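Rina Brouwer @ Skavo
ok thread. been asked to write down our house rules for working around the humanoid so I'm doing it here first and cleaning it up later. in no order. typos free of charge

1/ Station gets cleared before power goes to the legs. Everything off the top. Mugs, laptops, the hex keys you swear you'll need in a second. If the task needs an object, the object goes on last, after the arms have been through their home pose.

2/ Clear desk, clear head. My old boss's line, not mine. Annoying but yeah

3/ One person holds the stop button. They hold the stop button and that's the job. No typing, no phone, no "can you just pass me the tape". Swap every 31 minutes, there's a timer, when it goes you swap even if you feel fine.

4/ (why 31? Wing-sze Au set it to 30 once, and people ignored it because it looked like a suggestion. 31 looks like somebody meant it. stuck ever since)

5/ Say it out loud. "Arms live." "Legs live." "Stopping." Wait for the other person to say it back. Feels silly for a week and then you miss it when you visit a lab that doesn't.

6/ Stations are numbered and the number goes in the log. Not "the desk by the door". We had 200 runs in spring logged as "big desk" and I still can't tell you which big desk. Numbers on the legs now, blue labels, top of the leg where you can read them.

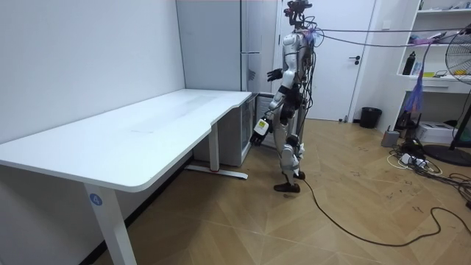 Station 4, top clear, one arm up.

7/ Cables. Ok this is where I get boring. Overhead for anything that goes to the body. We hang ours with slack so it can turn – too tight and it's a leash, too loose and it's in the elbow. Look at the sag from the side, every time the robot moves to a new spot.

8/ Floor cables are the part I'm least happy with. Rule on paper: nothing loose within 90 cm of the feet. Rule in real life: there's a long black one that starts right by the feet, and power strips breed in corners. Working on it. October job.

9/ Before you blame the policy, check the floor. Before you blame the floor, check your own foot isn't on the cable. Yes me. Yes Saturday

10/ Hands. Nobody reaches into the space between robot and desk while the arms are live. Doesn't matter how slow it's moving. If something drops, it's dropped. Stop, say stopped, hear it back, then pick it up.

11/ 3 strikes on a run and you end the session. Strike = any stop you didn't plan. Jurkimico use a stricter version – first unplanned stop and they write it up before going again. I like theirs better tbh, haven't won that argument here yet

12/ Write down the boring runs too. A log with only the bad ones in it is useless, you can't see what was different.

13/ Visitors stand by the wall and stay there. They get the talk before they come in the room, so teh talk isn't competing with a robot for attention. It will lose

14/ None of this replaces the actual risk assessment, please do one. These are the habits that go on top.

15/ what did I miss? esp. floor cable people, if you have a cover that doesn't turn into a trip edge I want the link. replies open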